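Student Robot Project Counts Hours, but Not Results

28 January 2026

TRASIER — The robotics club at Arnetti Technical College says it has recorded 431 clips of members doing household chores since November, all meant to train a robot to tidy a room. Whether any robot will learn from them is another matter.

The club's arm, built from a Leratix kit, has yet to move a chair. In a December progress note, the club said it managed to push a foam block across a table in 2 of 10 tries.

Members spend much of their time handling furniture by hand, lifting and shifting upholstered chairs while their movements are recorded.

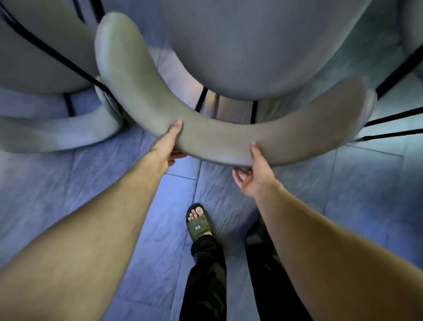

The college has put up $80 a month for storage and wants a working demonstration before it pays for more. The club has not set a date for one. Its entry form for the Esposito student contest lists the robot's current abilities as "in development."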